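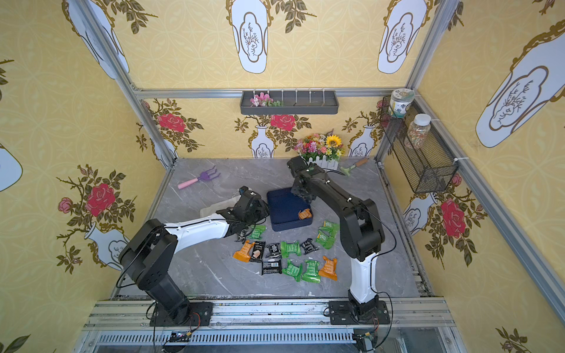
Snack box, Tuesday, pm

Navy box on the marble-look top again. Green, orange and black packets, all mixed up on the table to start with. Want one rule for how the snack box gets filled and emptied so we stop arguing about it.

Weighed box + everything at start: 336 g. Box plus greens only: 295 g. Wrote both on the lid of the Jula tub as well, in case this page goes missing again.

Garden bits (purple hand rake, the green one with wooden handle) to go back to the Duda shelf. White cloth needs a wash.
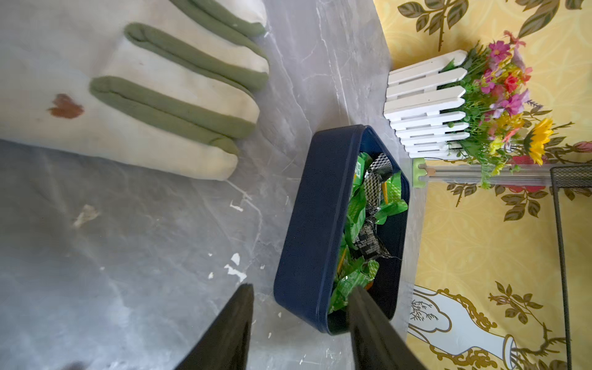

Fotness Packing Room – Bench Notes

Box with a good heap in it, mostly green, bit of orange, the black and white ones in among them. Big cream glove with the green stripes is on the bench too. Reddish brown mark on the palm, ask Wiesława Kwiatkowski if it goes in the wash with the cloth or seperately.

White flaky bits on the table. Wipe down before next go, and do the rim of the box, there's a pale scuff on one corner
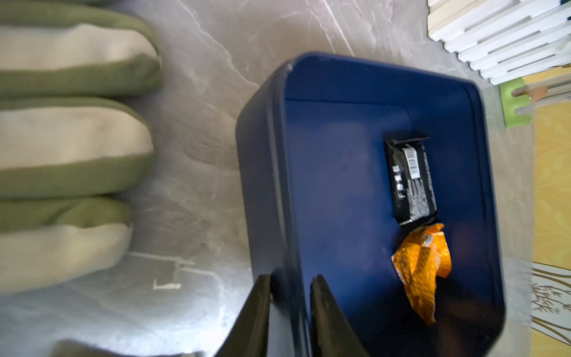 which may or may not rub off, try the Aser cleaner on a small patch first. Black wrapper and orange one at the bottom, barcode side up on the black. Check corners before calling the box empty, pls.

Took nearly 85 min all in, too long. 4 rounds next time, same order each time, greens frist.

To buy: cloths, labels, pen that works.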